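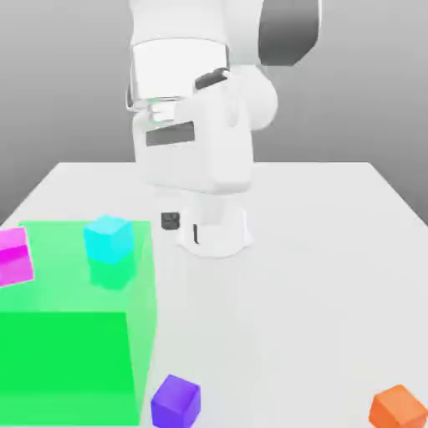
## Start in the practice program, before you screw anything to the bench

I've had the Nerkero arm on hire from Flovard since September and I'm going to put everything I've learnt on one page, because I keep getting asked about it at the Zastthorpe tool library and I always forget half of it.

First tip, and the one I'd shout if I could: do your first evenings on the computer. The hire comes with a practice program, and you get a white arm on a white table with some bright cubes to play with, and you can make every daft mistake going without chipping a mug. I skipped it on day one (of course I did) and drove the real gripper straight into a tin of wood screws. Two evenings on the practice table after that and I was a different person!

The layout I go back to most is the one with the big see-through green box on the left. Have a go at planning a move to each cube before you touch the controls. The orange one, out in the right-hand corner, has open table between it and the base, so it's a nice one to begin with. The purple one sits just by the front corner of the green box and wants a bit more thought. Then there's the cyan one near the back edge of the box, with its lower part showing through the green, and I found that really hard to judge by eye. Turn the view before you commit. It's one click and I still forget.

## Keep the colours straight on your own bench

I liked the coloured cubes so much that I copied the idea. My sorting pots used to be old jam jars, all the same, and I'd tell the arm "third jar" and then move the jars. Now each pot has a wrap of coloured tape and the saved move has the colour in its name. "Screws to purple" is much harder to muddle than "Screws 3". If you share the workshop with anyone, stick a list of the colours inside the cupboard door as well.

## Fixing it down

The feet that come in the kit are suckers and they're fine on a smooth worktop. On a proper scarred old bench like mine they let go, usually just when the arm is stretched right out.

- Cut a board from 13 mm ply, a good bit bigger than the base, and bolt the arm to that.
- Clamp the board to the bench at the back and at one side. I use a pair of Lefèvre clamps with the long handles, and they haven't slipped yet.
- Draw round the board in pencil once you're happy. When you've had to clear the bench to cut something, you can put it all back on the line and your saved moves will still be near enough.
- Leave yourself space at the back for the cable. I pushed mine up against the wall the first time and had to take the whole lot apart again.

Paint the board white if you've got a drop of emulsion left over. Small dark things show up so much better on it, and you'll find the washers you've dropped too.

## Jobs it's good at

Sorting. Oh, it's lovely at sorting. I tip a few wall plugs on the tray, spread them out so none are touching, and off it goes while I get on with sanding. It isn't fast! A tray that I could do by hand in ten minutes takes the arm 40, but I'm not standing over it, and I come back to pots that are done.

It's also good for anything you'd like held at the same angle again and again. I had it hold drawer knobs under the lamp while I dabbed the backs with varnish. Use a scrap of old inner tube round the gripper fingers for that, or you'll get little dents in soft wood.

In the kitchen I've had less luck. Biscuit cutters, yes. Putting lids back on spice jars, no, and I tried all of one Tuesday afternoon. It'll set a lid down on a jar quite sweetly but it can't feel whether the thread has caught.

## Jobs to leave alone

- Anything hot, and I'd include a glue gun in that.
- Anything with a blade in it. The handbook says the same.
- Carrier bags, rags, string. It closes on them, lifts, and leaves most of it behind.
- Full cups of anything. I did one with water in, for a laugh, and spent the rest of the evening with a tea towel.

## Saving moves without going mad

Save after every move that works, even the boring ones. The program keeps up to 200 and you won't get near that, so there's no point being stingy. I now make a "park" move before I do anything else: arm folded back, gripper open, well clear of the bench. Put it at the end of every job. When you come in half asleep with a cup of tea you want to know where the elbow's going to be.

Go slowly on the way down. There's a speed slider, and I leave it at the slow end for the last bit of any pick-up and only push it along for the travel across the bench. You can set the two separately (it's on the second tab, and it took me ages to find).

And if a move works in the practice program and then misses on the bench, check your board is on its pencil line before you start fiddling with the move. Nine times out of ten mine's been knocked.

## What you pay and what you get

I'm on the monthly hire, with a £200 deposit that comes back when the arm does. You get the arm, the sucker feet, one gripper with two sets of fingers, the cable and a login for the practice program. You don't get a tray. A baking tray with a low lip does very well, with a bit of felt glued in to stop things skating about.

Flovard's phone line is friendly but shuts for lunch, which is just when I tend to be out in the workshop. Emails got answered the next day. When I rang about a squeaky joint they talked me through it and didn't make me feel silly, and it needed nothing more than a wipe and the cover pressing home.

Would I buy one outright? Not yet. I'd like a stronger gripper first, and a longer cable. For a winter of sorting out three generations of mixed screws, though, I'm very happy with the hire, and I've just renewed it.

## Odds and ends

- Dust is the enemy. An old pillowcase over the arm when you're sawing does the trick, but take it off again before you press go.
- Keep the box and the foam. You'll need both for sending it back.
- Put the stop button on the side of your good hand. Mine was on the left for a week and I knocked the varnish over reaching across for it.
- Warm the workshop up a bit before a varnishing job. The arm doesn't seem to mind the cold but the varnish does.
- If you get a second set of fingers, label the bag. The two sets look alike and only one of them grips small screws.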